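Category: Robotics / Workshop notes
4 min read

Raed Zein

Thread about the care of our two-arm cell in the Tandinberg workshop. I am writing down the order in which I do things, mostly for the colleagues who will take over from me, but perhaps it is useful for somebody else also.

The cell has two white arms. One carries a parallel gripper with two fingers, the other a three-finger gripper. We use it for handling small electrical things: power strip, chargers, switch boxes, small boards. All light parts, but with cables, and cables are what gives me work.

First thing in the morning, before power: the wrist cables. Each arm has a black cable that goes in a loop past the wrist. I hold the loop with two fingers and pull gently. It should give a little. If it is tight like a string, the last wrist joint was left turned too far and I write it in the log.

Do not fix a tight loop by pulling more cable from the upper arm. I did this in January and I was proud of it for one day. Then the extra length was hooking on the other arm every time the two wrists came close together.

The correct way is to turn the joint back to its home angle in manual mode, then look at the loop again. Usually it is fine then. If not, open the strap, move the cable, close the strap. The strap must not be closed so hard that it leaves a mark in the jacket.
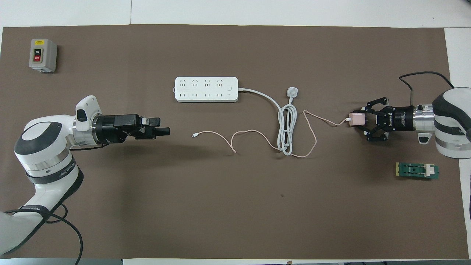 Next is the three-finger gripper. It takes longer than the other one. Dust collects at the root of the fingers, where you do not see it from the front. I use a dry soft brush and no air, the air only sends the dust further in.

Then I run it through open and close 5 times with nothing inside, and I listen. A healthy gripper has the same sound each time. I am sorry that I cannot describe this better. After some weeks you will know it.

For small plugs and adapters I set the grip force low. A charging adapter has a smooth housing, and a strong grip makes it turn in the fingers instead of holding it better. I begin at 30 percent and go up in small steps. Most days I stay at 30.

The parallel gripper is easier. Wipe the finger faces, check the screws with the small key, look if the two fingers meet flat. I put a strip of thin paper between them and pull it out. If one side holds and the other side is free, the fingers are not parallel anymore.

Now the table. We keep a brown cover over the white top. Against the white, a white cord and a white plug were very hard for our vision program. With brown behind them the program from Kenamero finds the plug much more often. It was the cheapest improvement of the whole project.

The cover must be changed when it gets deep folds. A finger which comes down beside a fold can catch it and drag the cover with everything that is on it. Small waves at the border I leave alone. 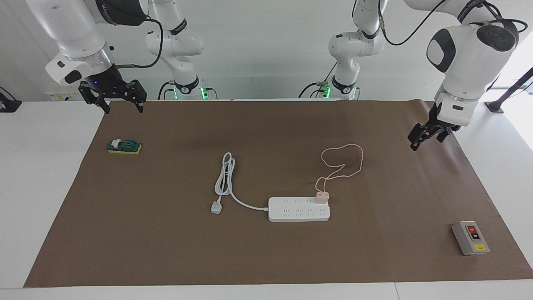 Both arms over the brown cover, pink plug in the power strip, knife switch at the left and push-button box at the lower right.

Cords on the table: I coil the thick one loosely and I do not tie it. A tied coil moves as one heavy piece when the arm pulls the plug, and the strip goes with it. A loose coil opens by itself.

The thin charging cable I do not arrange at all. It may lie how it wants. I used to make it straight before each run, and our results were very nice and not worth much.

One rule which is not for discussion: the strip on the table is never connected to the mains while the arms are enabled. It is a part to be handled. Nothing on the table needs power for this work.

We had a stop at cycle 754 with a force error on the wrist. I looked for a broken sensor during one whole afternoon. It was the strap, closed too hard (by me). Fuentealba, who make our mounting plates, had even warned about this in their sheet, page 4, in small letters.

Last thing in the evening: both grippers open, both arms in the parking position, joints near home so the cables rest without twist. Then power off. Then the log, also when there is nothing to report. "Nothing" is an entry too.

I still have a question for people who use the Sustden cable straps. Do yours get loose after cleaning with alcohol? Mine do and I would like to know if it is the strap or the alcohol.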